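# About Greseo

Hi! We're Greseo, a small research outfit that teaches two-armed robots to tidy up kitchens. I started the company, I write this page, and I also wash the bowls, so you're hearing it from the right person.

We get asked what we do at barbecues a lot, and the short version is "dishes, slowly." The longer version is that we work on a training method called Grerow, and most of what's on this page is me trying to explain it without a whiteboard.

Robots that learn from demonstrations are pretty good at copying a tidy movement on a tidy bench. Move the bowl a hand's width to the left and things get a bit ordinary. The arm reaches for where the bowl used to be, or gets one finger over the rim and then has no idea what comes next, because every demonstration it ever learned from went smoothly.
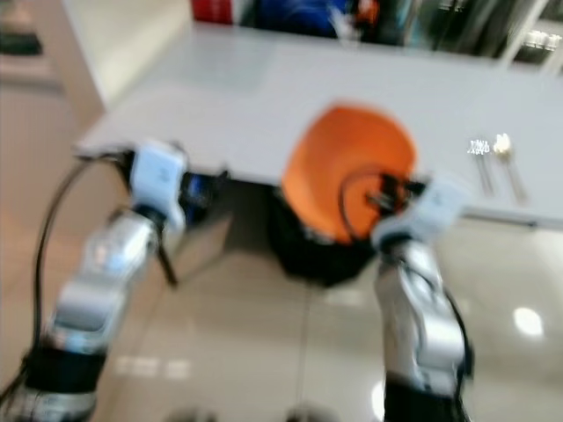 So with Grerow we collect the awkward bits on purpose. An operator starts a job from a bad position (bowl too close to the edge, gripper at a silly angle, plate already half covered) and shows the robot how to get from there back to something sensible. We call these clips "rows", which is where the name comes from, and no, it wasn't my first choice.

Our first proper set had 500 full demonstrations and 851 rows. The rows are much shorter, so it's far less operator time than it sounds, and your shoulders will thank you at the end of the day! Then we train one policy on the lot, with the rows weighted up early and eased back later. That easing back matters more than we expected. Leave the weighting high the whole way through and the robot gets fidgety, correcting things that were perfectly fine.

## Why a kitchen?

Mostly the clutter. Our old test bench had a few coloured blocks on it and we got lovely numbers for months, then we moved to crockery and the numbers fell in a heap. Bowls tip. Plates hide under bowls. Forks are their own special misery, being thin and shiny and keen to lie flat. Leave the groceries out on the bench as well and the robot has to sort out what belongs to the job and what's just somebody's noodles.
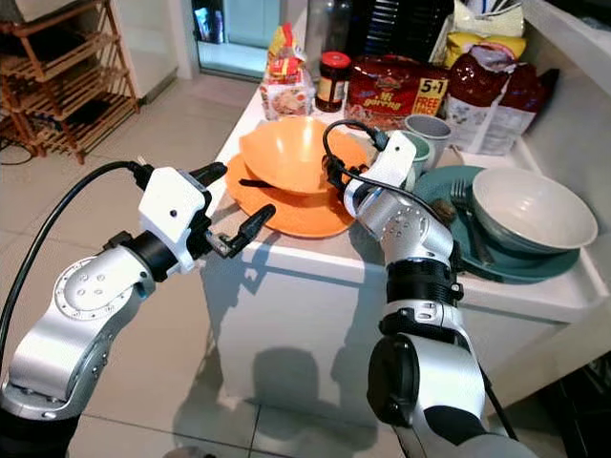
We also like that anyone can judge the result. You don't need a degree to tell whether a bowl has ended up on its plate. When we score a trial we mark it done or not done, with no half points for a good effort, and I'll admit that rule has cost us a few nice-looking graphs.

The test we care about most is the shuffle test. We lay out the dishes in 34 arrangements that never appeared in training and run each one 15 times. It's tedious, there's a lot of tea involved, and it's the only number I trust. The policy trained with rows beat the one trained on demonstrations alone, and the gap was widest in the layouts where two pieces of crockery touched. It still struggles with cutlery. I'd love to tell you otherwise.

## What we look at

Grerow uses views from up high and views from down at the grippers. We argued for ages over whether the close ones were worth the extra cabling, with me firmly on the "no" side. I was wrong. Take the wrist views away and the recoveries suffer first, especially the last little bit before the fingers close.

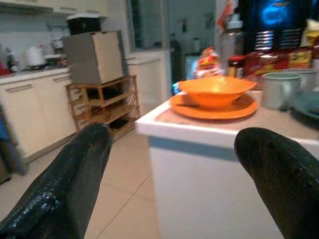 The software that keeps all those views lined up in time is called Poteck. We wrote it for ourselves, grumbled about it, rewrote it in January and now quite like it. Stöckli is our other project, a much younger one on stacking, and it borrows Poteck wholesale. If you're after a placement with us, Stöckli is probably where you'd begin, as there's loads to do and not many habits to unlearn.

## How we work

We keep every failed trial and we go through them together at ten in the morning, with coffee, before anyone starts on new runs. People who join us from bigger labs find this odd for a week or so. After that they're the ones hogging the remote. A failure that shows up again and again becomes the starting point for a new batch of rows, and round we go.

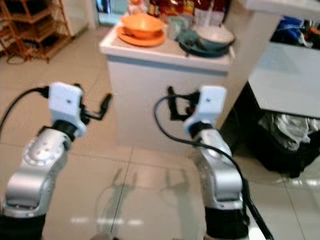
Grerow just sounds like extra data with a nicer name, a reader wrote to us after we first put this page up, and I'd want to see it beaten against the same hours of ordinary demonstrations before I believed a word.

Fair call, and we've since run it that way, with operator hours matched. The rows still came out ahead, by a smaller margin than in our first comparison. We're writing up both versions, smaller margin included.

If you've got a similar setup and want to try the method, or you think our scoring is too harsh (or too soft!), drop us a line through the contact form. I read them all, usually over lunch.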